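Reading time: 3 min

Section 3. Setting up your Clilteo practice pad

Welcome, and thank you for choosing to practice with us! Please read this section all the way through before you open the tray — it won't take long, and your pad will last a good deal longer for it.

1. Clear a steady table and wipe it down. A kitchen table is fine, as long as it doesn't rock when you lean on it.

2. Lift the pad out with both hands, holding it by the sides, and let it rest for 20 minutes so that any curl from the packaging can settle.

3. Press the pad gently into the tray until all the corners sit flat.

Note: If a corner keeps popping up, turn the pad end for end and try again.

4. Bring your lamp over and aim it at the middle of the pad. You'll be looking at fine thread for quite a while, so please take the time to get this comfortable.

CAUTION: Needles and blades are sharp. Keep them in the lidded box whenever your hands are empty, and keep children and pets out of the room.

5. Mark a short, straight line, make your cut along it, and add a little practice blood if your lesson calls for it. Go easy at first — you can always add more.

6. Work along the cut with single stitches, tying each one before you start the next.
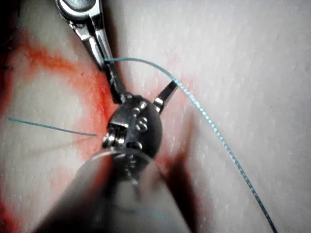
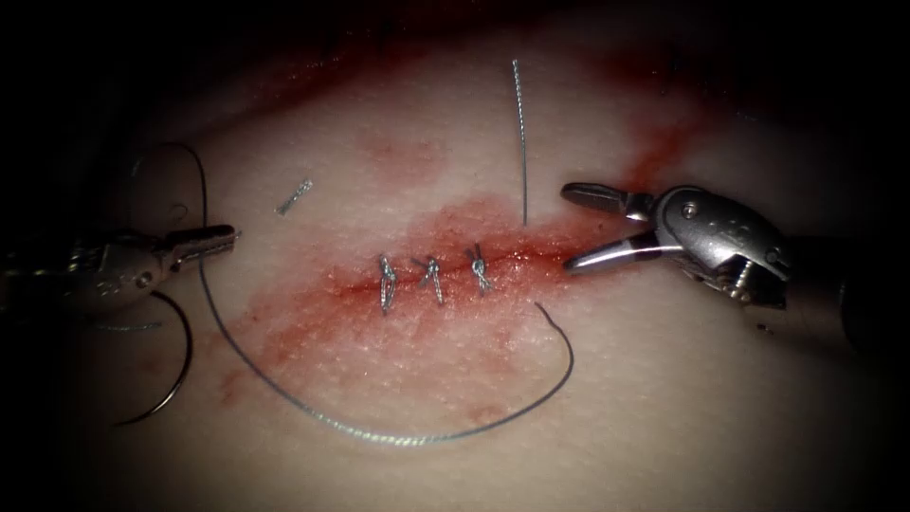
Interrupted stitches along the cut:

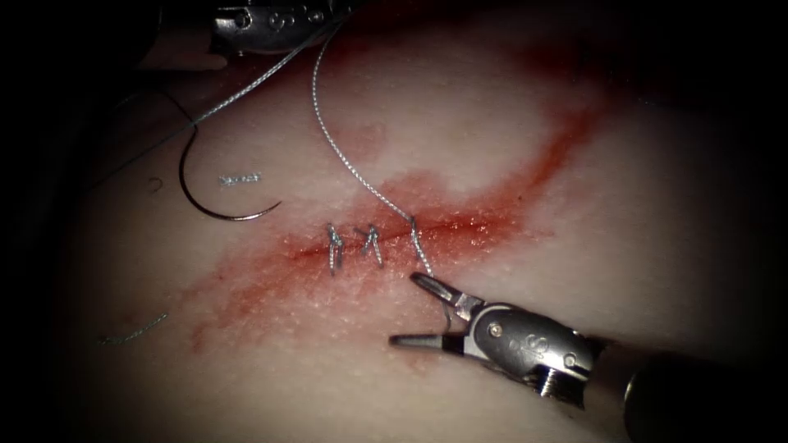
7. When you're finished, blot the pad with a damp cloth, let it air dry, and dust it lightly with cornstarch before you put the lid back on.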